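Notes d'intervention – Inger Hviid
Journée technique Poltosia, session « Retours d'incidents »
Version 2025-09-30

Diapo 1 – Titre

Se présenter vite. Je m'occupe de la mise en service de la cellule de tri chez Graltico. Je ne suis ni conceptrice du bras ni auteure du logiciel, donc pour les questions sur la planification de trajectoire, renvoyer vers l'équipe Nair, au deuxième rang.

Dire tout de suite le sujet : une bague mal saisie, un bras qui a continué à forcer, et un arrêt qui est venu trop tard. Aucun blessé. Un doigt de préhenseur à remplacer et une cellule immobilisée plus longtemps que prévu.

Diapo 2 – Ce que fait la cellule

Les pièces sont dans des bacs, au pied du convoyeur. Le bras prend une pièce dans le bac, la lève au-dessus du rail et la dépose sur la bande. Au moment des faits, on travaillait en mode essai, vitesse réduite, avec une personne à côté de l'armoire.

Insister sur un point : la prise dans le bac est la partie difficile. La dépose sur une bande plane, on sait faire. Dans le bac, les pièces se touchent, elles s'appuient contre les parois et leur position change à chaque prise.

Diapo 3 – Photo du poste

Laisser la photo à l'écran pendant les deux diapos suivantes, tout le reste s'y rapporte. 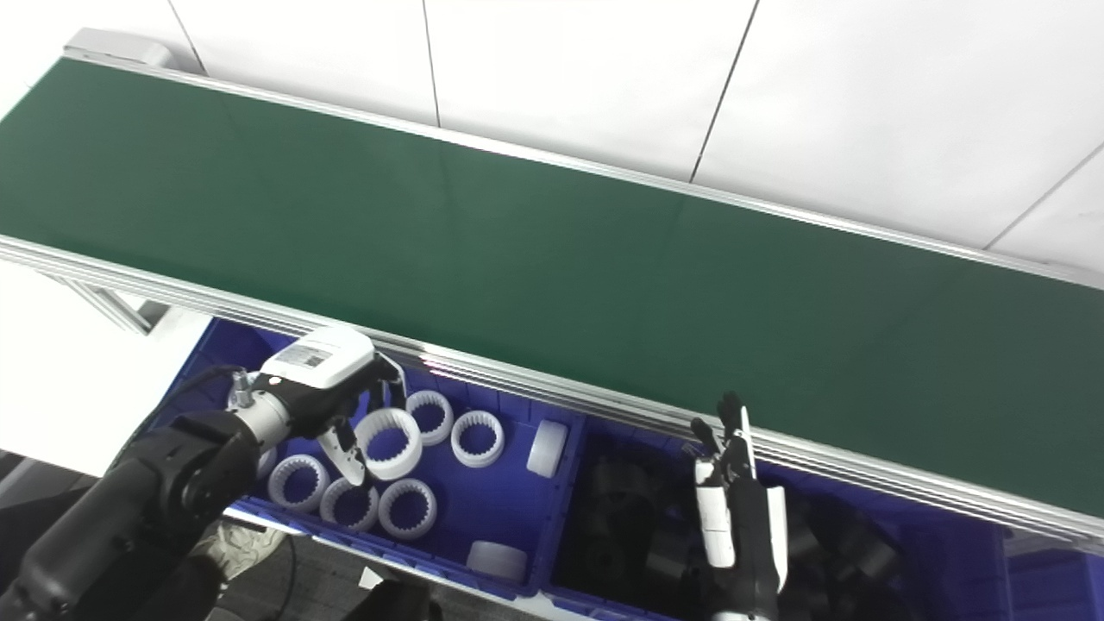

Fig. 1 – Prise des bagues dans le bac, sous le rail du convoyeur.

Montrer au pointeur la bague du milieu, celle qui est juste à côté du doigt. C'est la situation typique : le préhenseur descend entre plusieurs bagues voisines. Montrer aussi la denture intérieure. Elle joue un rôle dans la suite.

Ne pas s'attarder sur le bac de droite, il n'est pas concerné par l'incident. Si on me demande, les pièces sombres sont dans un autre programme de prise.

Diapo 4 – Déroulé de l'incident

C'était en janvier, pendant une série d'essais. Cycle 2466. J'avais les journaux sous les yeux, donc l'ordre des événements est sûr.

Le préhenseur est descendu sur une bague proche de la paroi. Le doigt devait passer à l'extérieur. Il est entré dans l'ouverture centrale et son extrémité s'est calée entre deux dents. Le préhenseur s'est fermé. Le contrôle de présence pièce a répondu « pièce saisie ».

Le bras a commencé à remonter. La bague s'est mise de travers et s'est coincée sous le rail du convoyeur. Le bras, lui, suivait sa consigne de hauteur. L'effort est monté, le bac a basculé contre le bras, et l'arrêt sur effort s'est déclenché 300 millisecondes après le premier contact avec le rail.

Marquer une pause ici. Sur le papier, 300 millisecondes, ça paraît court. À la vitesse d'essai, c'était assez pour plier le doigt. À la vitesse de production, je préfère ne pas faire le calcul devant vous, mais il est dans l'annexe du rapport.

Diapo 5 – Pourquoi le contrôle de présence n'a rien vu

Le contrôle regarde l'ouverture du préhenseur en fin de fermeture. S'il reste un écart, il conclut qu'il y a une pièce. Avec le doigt coincé dans la denture, il restait un écart. La réponse était donc correcte au sens du programme : il y avait bien une pièce. Elle était mal tenue, et cela, le contrôle ne le mesure pas.

Nous avons repris les journaux des essais précédents. Nous avons trouvé 9 prises avec la même signature d'ouverture. Dans tous ces cas, la bague était loin du rail, elle est sortie du bac de travers, et elle est retombée ou a été déposée quand même. Personne ne les avait signalées, le cycle étant compté comme réussi.

Question qui va venir : pourquoi ne pas avoir surveillé ça avant ? Réponse : nous suivions le taux de réussite par cycle et rien d'autre. C'était une erreur de notre part, le dire simplement.

Diapo 6 – Pourquoi l'arrêt est venu tard

Deux causes distinctes, bien les séparer.

Première cause : le seuil d'effort. Il avait été relevé pendant les essais avec les pièces du second bac, plus lourdes. Le réglage était global. Il n'est pas revenu à sa valeur d'origine quand on a relancé le programme des bagues. La modification figurait dans le cahier de mise en service, mais pas dans la recette du programme.

Deuxième cause : le filtrage du signal. Le module Zosus monté sur notre cellule était réglé avec un filtre long, choisi par nous, pour éviter les arrêts intempestifs au contact du fond du bac. Le filtre faisait son travail à la descente. Il restait actif à la remontée, où il n'avait plus d'utilité et retardait la détection.

Prises une par une, ces deux décisions se défendent. Elles ont été prises par deux personnes différentes, à plusieurs semaines d'écart. J'étais l'une des deux.

Diapo 7 – Côté sécurité des personnes

Bien préciser que l'arrêt sur effort dont je parle est une fonction de protection du matériel. Il ne remplace ni l'arrêt d'urgence ni la limitation d'accès. Dans la salle, certains mélangent les deux, et nous les avons mélangés aussi dans notre première version du rapport.

Ce qui nous a gênés : après l'arrêt, le réflexe a été d'aller dégager la bague à la main. Le bras était immobile mais toujours sous tension, avec un effort emmagasiné entre la bague et le rail. L'opérateur s'est arrêté à temps et a demandé une consignation. La procédure écrite ne prévoyait rien pour ce cas. Elle disait « retirer la pièce et réarmer ».

La nouvelle procédure tient sur une page affichée à l'armoire :
– arrêt d'urgence, puis consignation de la cellule
– relâcher l'effort par le mode manuel de desserrage des freins, bras soutenu
– retirer la pièce une fois l'effort relâché
– contrôle visuel des doigts avant réarmement
– noter le numéro de cycle

Diapo 8 – Ce que nous avons changé

Le seuil d'effort est maintenant dans la recette, avec le type de pièce. Changer de programme recharge la valeur. Plus de réglage global.

Le filtre est long à la descente, court à la remontée. Nous avons eu quelques arrêts injustifiés les premiers jours, surtout quand une bague frottait la paroi en sortant. Nous les avons acceptés.

Le contrôle de présence compare l'ouverture à une plage attendue pour la bague. Hors plage, le préhenseur s'ouvre et le bras recommence. Au bout de 6 tentatives sur la même pièce, la cellule s'arrête et appelle l'opérateur.

La trajectoire de sortie a été écartée du rail. Le bras monte d'abord vers l'avant du bac, puis passe au-dessus de la bande. Cela coûte un peu de temps de cycle – Nair pense pouvoir en récupérer une partie.

Diapo 9 – Ce qui reste ouvert

Les bagues appuyées contre la paroi du fond restent un problème. La vision les localise correctement mais l'espace pour le doigt est réduit. Nous testons un bac moins profond.

Les cylindres mélangés aux bagues posent une autre question. Un cylindre debout peut gêner l'approche sans être la pièce visée. Aujourd'hui le programme le traite comme un obstacle et choisit une autre bague s'il en trouve une. Sinon il attend l'opérateur.

Nous n'avons pas encore rejoué l'incident à vitesse de production. Un essai avec doigt sacrificiel est prévu, la date dépend de la livraison des doigts.

Diapo 10 – Questions

Si la salle est silencieuse, demander qui enregistre l'ouverture du préhenseur à chaque cycle et combien de temps les données sont gardées. Chez nous, elles étaient effacées au bout d'un mois. Nous avons allongé la durée.

Le rapport complet et la page de procédure sont à demander à Inger Hviid, Graltico, à la fin de la session.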